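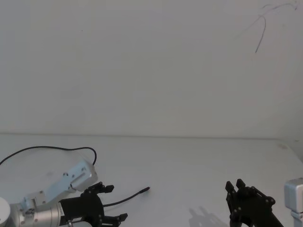
Chapter 5
Rivers at Work

Pour a bucket of water onto a dirt path and watch where it goes. Within seconds it has picked a route. It slides around the pebbles, carries a few grains of sand along with it, and drops them again wherever the path levels out. Do it a second time and the water will probably follow the groove it cut the first time. You have just made a river, a very short-lived one, and nearly everything in this chapter can be found somewhere in that muddy little trickle!

Rivers hold only a tiny share of the water on Earth. The oceans have almost all of it, and ice and groundwater take most of what remains. Yet rivers have carved canyons, built farmland, and decided where people put their towns. How does so little water do so much? Part of the answer is time. A stream that wears away one millimeter of rock a year doesn't sound impressive, but give it 1000 years and it has cut down a full meter, deeper than most kitchen counters are tall. Give it a million and you have a gorge a kilometer deep.

The other part of the answer is that a river almost never carries just water. It carries tools. Sand, gravel, and cobbles scrape along the bed and knock against each other, and it is this load that does much of the cutting. Clear water running over hard granite can take ages to leave a mark. Load the same water with grit and it works like sandpaper.

The Narnard River

We will return to one river again and again in the pages ahead. The Narnard is 393 kilometers long, a middling sort of river, and it is wonderful to study because it shows so many different habits along the way. It starts as a scatter of springs and snowmelt streams in the Grimden Hills. Up there the channel is steep and narrow, the valley is shaped like a V, and the stones are big and sharp-cornered. You can hear the river long before you reach it.

By the time it gets to the town of Lavside, the Narnard has calmed down. Five good-sized streams have joined it, so it holds far more water, but the slope is gentle and the valley floor is wide. The river swings across it in big loops called meanders. Pick up a stone from a gravel bar near the town bridge and it will be smooth and rounded, and a good deal smaller than its cousins in the hills. All that bumping downstream has knocked the corners off.

Here is a surprise that catches many people. The water at Lavside usually moves faster, on average, than the water in the hills. The mountain stream looks quicker with all that foam and splashing, but a lot of its energy is spent on rubbing against boulders and swirling in pools. The deeper channel downstream is smoother, and much more of the water flows well away from the bed and banks, so there is less friction to slow it down. We will work through the numbers in Section 5.3.

Cutting, Carrying, Dropping

Geologists sort the work of a river into erosion, transport, and deposition. Those are handy words and you should learn them, but try not to picture them as happening in separate places. In a single meander the river erodes the outside of the bend, where the flow is fast, and deposits sand on the inside, where it is slow. Stand on one bank and you may be on ground that is crumbling away. The far bank is brand-new land.

Over the years this makes the whole loop creep sideways and downstream. Sometimes two bends creep so close together that a flood breaks through the neck between them, and the old loop is left behind as a curved pond, or oxbow lake. Some old maps of the lower Narnard show bends that are cornfields today.

Before You Read On

Find the stream, creek, or ditch nearest your school and look at it after a heavy rain. What color is the water? Is it the same color a day later? Look for places where the bank has been undercut and places where fresh sand or mud has piled up. Make a quick sketch with an arrow for the direction of flow and keep it in your notebook. You will need it for the activity at the end of Section 5.1, which begins with a single raindrop landing on a hillside.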